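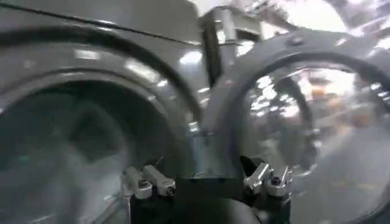

Figura 4. Pinça abaixo de dois aros metálicos polidos, vista de muito perto.

4. Planejamento da compra

Leia esta seção antes de pedir orçamento. Ela vale para lavanderias que pensam em instalar o Flolow junto a secadoras de carga frontal já em uso. O texto foi revisto por Gleice Rezende e Welington Falcão depois da instalação na lavanderia Cordeiro, e as contas são mais duras que as do folheto comercial.

4.1 Antes de falar com o vendedor

1. Anote quantos ciclos de secagem a lavanderia faz por dia. Use o registro das máquinas e desconfie da memória do gerente.
2. Cronometre uma pessoa esvaziando uma secadora, do abrir da porta até o cesto cheio. Repita em 6 ciclos, com cargas diferentes.
3. Meça o corredor diante das portas. O Flolow pede 135 cm livres. Cesto estacionado no corredor conta como obstáculo.
4. Liste os modelos de cesto em circulação. Se houver mais de um, decida já se vai padronizar e ponha a troca no orçamento.

Nota: a folha de cálculo do fornecedor supõe que todo o tempo poupado vira dinheiro. Só vira se alguém deixar de ser pago por ele ou passar a fazer outra coisa que renda.

4.2 Custos que costumam ficar fora da proposta

5. Peça por escrito o preço dos dedos de reposição da pinça e o prazo de entrega. "Consumível de baixo custo" não é um preço.
6. Reserve 60 horas de trabalho interno para a instalação e os ajustes. A proposta da Idel para a Cordeiro não previa nenhuma.
7. Pergunte quem paga um aro ou um vidro de porta riscado. O contrato padrão não responde.

Cuidado: não assine o plano de manutenção antes de ler a cláusula de deslocamento do técnico. Fora da região de Brerkavby, cada visita é cobrada à parte.

4.3 Demonstração no local

8. Exija que a demonstração seja feita nas suas máquinas, com a sua roupa. Vídeo não serve.
9. Inclua peças escuras, peças compridas e um ciclo embolado. Toalha branca dobrável qualquer equipamento tira.
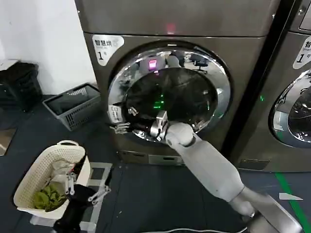 É preciso trocar as secadoras para usar o Flolow?
Em geral as máquinas atuais podem ficar, desde que a porta abra por completo sem invadir o espaço do braço. Quem disser o contrário provavelmente também vende secadoras; peça uma segunda opinião.

10. Registre cada intervenção humana durante a demonstração, inclusive as que o técnico chamar de "só um ajuste".
11. Repita até somar 450 peças retiradas. Com menos que isso, a taxa de falha anunciada não diz grande coisa.

Nota: se o fornecedor recusar os passos 8 a 11, adie a compra. O desconto que vence em janeiro costuma voltar.

4.4 Decisão

12. Compare o custo total de três anos com o de manter a operação manual, incluindo os passos 5 a 7.
13. Guarde a comparação assinada por quem opera e por quem paga. O modelo da folha, preparado por Silvana Brito, está no anexo B.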